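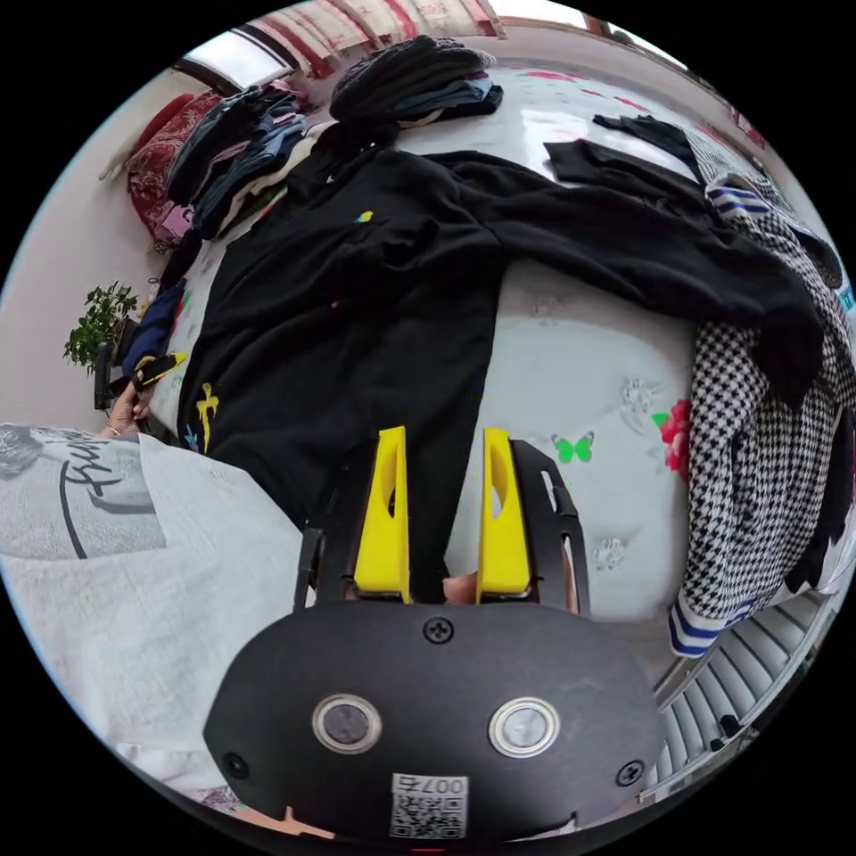
2 min read

Flimard Heavyweight Hoodie, Black

We've been wearing this one since June and it has quietly become the thing everybody reaches for first. It's a proper thick hoodie, made by Jimwood at their Dotton workshop, and it weighs 900 grams in a medium. You feel that the moment you pick it up!

The cloth is a 400 gsm cotton loopback, brushed on the inside only at the hood and cuffs (the body is left plain, so it doesn't get clammy on a brisk walk). It starts off a bit stiff. Give it four or five washes and it softens up beautifully, though the elbows take longer than the rest.

The hood is lined with the same cloth and it stands up by itself round the neck, even when it's down. Lovely on a windy platform. The cuffs are long enough to fold back once, and the ribbing at the hem has kept its grip so far on all of ours, including the one that gets slept in.

Sizing: generous. If you're between two sizes, take the smaller, unless you want room for a jumper underneath. The sleeves come up long in every size, and the XL has an extra 30 mm in the body compared with last year's cut.

Washing: 30 degrees, inside out, with other dark things. Please dry it flat and pull the sleeves straight while it's damp. A tumble dryer will shorten the body and you won't get it back. The black does fade in the end, to a soft charcoal that some of us like even more.

The drawcord is the flat woven kind from Brynjólfsdóttir, knotted at both ends. Spare cords are sold separately, and they fit the older Flimard hoodies too.

Style number: 902
Colour: black
Sizes: S to XL
Cloth: 100% cotton, 400 gsm
Weight: 900 g (medium)

Orders placed before noon on Thursday go out the same day. Small is out of stock for now, with more being sewn.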